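# The Long Way Around a Small Kitchen

My grandmother kept her flour in a drawer. It wasn't in a canister in a drawer, mind you, just flour, in a deep tin-lined drawer to the left of the stove, with a scoop lying on top of it like a boat at low tide. When I was six I thought every house had one. When I was thirty and renting my first place alone, a kitchen you could cross in two steps if you turned sideways at the refrigerator, I thought about that drawer nearly every day.

I have lived in five small kitchens now, and I've come to love them in the way you love a relative who talks through movies. The current one is in Comden, on the second floor of a house that used to be a dentist's office, and it measures 80 square feet if you include the part behind the door. I cook dinner in it most nights. I have also cooked a Thanksgiving in it, and a birthday supper for eleven, and one January I made marmalade for so long that the paint over the window started to let go.

People who visit tend to ask the same thing, kindly, with their coats still on: where do you put everything? And the true answer is that for years I didn't put it anywhere. It sat on the counter. The blender sat there, and the toaster, and the mail, and a very large squash that I was fond of. I chopped onions on a board balanced over the sink (please don't do this, the board slides) and told myself that a bigger place would fix it all.

Then the rent on the bigger place turned out to be $2,804 a month, and I went home and looked at my walls.

Walls are the part of a kitchen we forget to cook with. Mine had one calendar and a clock that ran slow. I bought a Skadis pegboard, the white one, and put it up over the stretch of counter by the window, and it hung a little crooked for the first month until a friend with a level came to dinner. Up went the measuring cups, the peeler, the good scissors, the little strainer I use for tea and powdered sugar and not much else. I could see all of it! I hadn't known how much of my cooking life was spent with one arm in a drawer, feeling around for the peeler and hoping not to find the grater first.

After that I got bolder. I took everything out of the cabinets one rainy afternoon and set it on the living room floor, and I sat down in the middle of it with a cup of coffee and felt pretty awful for a while. Four muffin pans. I don't make muffins. There was a fondue set from a wedding (not mine), and a bread machine whose paddle had been missing through two moves. I kept what I'd used since the last time the clocks changed, plus the fondue set, which I'm weak about.

If you're going to try it, I'd say start early in the day and eat something first. Put things back where your hand goes looking for them, even if it's an odd spot. My salt lives beside the coffee. The olive oil is nowhere near the stove because it goes off in the heat, and I walk the one step to get it and have made my peace with the exercise.

Baskets are a matter of some feeling among people with small kitchens. I went through a wicker phase, and I'll tell you that onion skins get down into wicker and stay there for the rest of their days. Cloth bins are pretty and they slump. What I've ended up with is wire, the plain kind, one for potatoes and onions on the bottom shelf and another up top for dish towels and the rolls of foil that won't stand up by themselves.

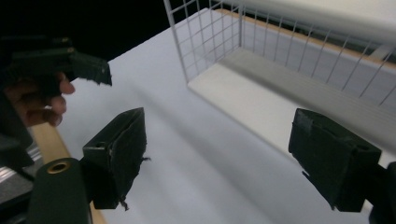

The air gets to things, for one, so the potatoes last a good deal longer than they did in the cupboard under the sink, where I used to find them in spring with arms. And you can lift a wire basket down and give it a rinse in the tub. I don't label mine. A neighbor of mine does, beautifully, in brown ink, and her husband still puts the rice in with the lentils.

The counter is clear now, most evenings, or at least the part I need is. I roll out pie dough on it. I've thought about putting in a flour drawer like my grandmother's, and even asked at Histow, the hardware store down the hill, what a tin liner would run me. The fellow there quoted me $543 for the drawer and the liner together and asked whether I'd had mice. I had not, until then, considered the mice. So the flour is in a jar on the shelf over the radio, with the old scoop in it, and the handle sticks up just enough that the lid won't close.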